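Section 7. Laundry: Loading a Front-Loading Washer

Read this section before you buy a second basket. The Goritz arm set can load a washer. It can't do your laundry, and the Kullix sales sheet that suggests otherwise was not written by the people who wrote this manual.

Before you start

1. Sort the clothes yourself. The Chacko software does not read care labels and will put a wool sweater in with the towels.
2. Empty all pockets.
3. Open the washer door as far as it goes. The arms can pull a door open, but in our June trials they slipped off the handle often enough that we stopped asking them to.
4. Set the basket on the floor in front of the machine, clear of the door swing.

CAUTION: Keep power cables out of the path of the base. It does not see them well.

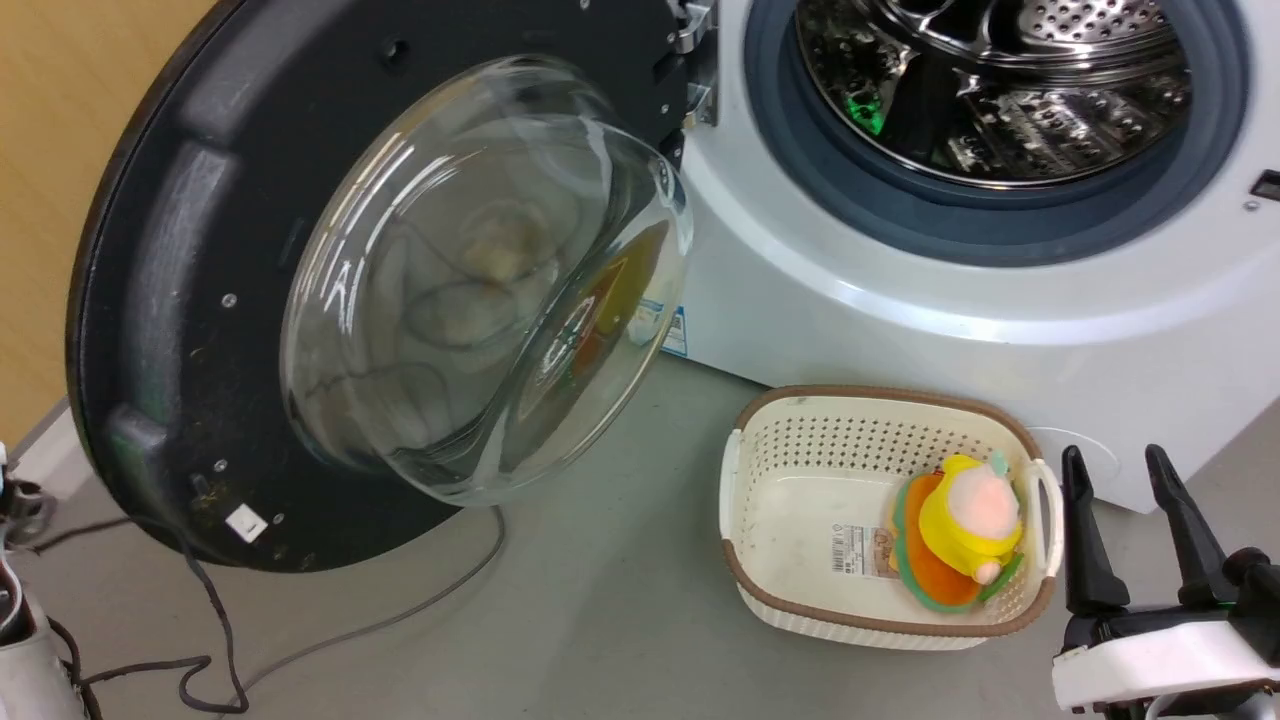
5. Begin with one soft item, such as a plush toy. Do not begin with a full load. A toy has a shape the gripper can close on from nearly any side. A fitted sheet does not, and most of the support calls we get are about sheets.
6. Select LOAD, then SINGLE ITEM. Stand where you can reach the stop button.
7. Watch the item go past the rubber gasket. If any part of it hangs over the lip, press PAUSE and push it in by hand.
8. Repeat with 2 more items before you try MULTI ITEM.

NOTE: In our own testing, 50 mixed items took 149 minutes to load. A person with two hands and no interest in the job will beat that easily. Plan for it.

Closing the door

9. Close the door yourself. The CLOSE DOOR command is in the menu, and we would like to see it work more often before we recommend it. Pushing too lightly leaves the latch open, and pushing too hard moves the washer.
10. Add detergent and choose the cycle by hand. There is no command for either one.

CAUTION: Never run LOAD with children or pets in the room. Check the drum before closing the door, every time.

For unloading wet laundry, see Section 8. It is short.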